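Build thread, part 8. Hand and arm in the shared shop, now working on paper cups. Last part was wiring, this one is contact.

Test surface is a padded cushion on the white table. On a hard top the cup sits flat and the height is a constant in the code. On padding the rim can sink and tilt, and a constant is useless. I wanted that problem early. 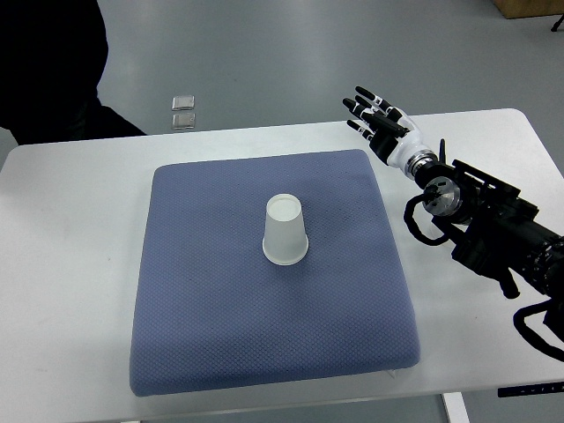
Kulstead, October

Cup goes upside down, base up. The taper then runs the wrong way for a side grasp: squeeze too hard and the fingers ride up the wall. Force limit matters more than finger position.

The hand runs on the Trellum controller, the arm on a separate Skaveo board. They share a clock line and nothing else. I tried one bus for both last winter and lost packets every time the wrist moved fast.

Finger current limit is 267 mA. Found by crushing cups at higher values and backing down until the wall stopped creasing. Go much lower and the thumb stalls on its own friction.

Cable slack at the wrist is deliberate. A tight run pulled on the connector at full rotation, so I gave it a loop and moved the tie point back down the arm.
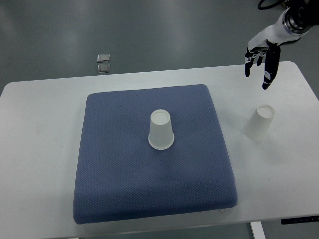
Approach is always from above with the hand open. The fingers start closing only after the wrist has stopped. It costs time on each cycle, but overlapping the two moves made every fault log unreadable.

Control loop is capped at 4000 Hz. The Skaveo board will go higher. The motor drivers get noisy before that does any good.

Height estimate is the weak part. I take the depth reading at the cup base and subtract the cup height, which assumes the cup is upright. With a tilt of 8 degrees the estimate is off enough to put a fingertip into the fabric.

Someone asked why I don't use suction. A cup base is an easy suction target. I already own the hand.

Code is in the Montoya repo, branch "softpad". The config is commented, the calibration script isn't. Run calibration with the arm parked or it will save bad zeros without a warning.

Next part: thumb friction, and a tilt term for the height estimate.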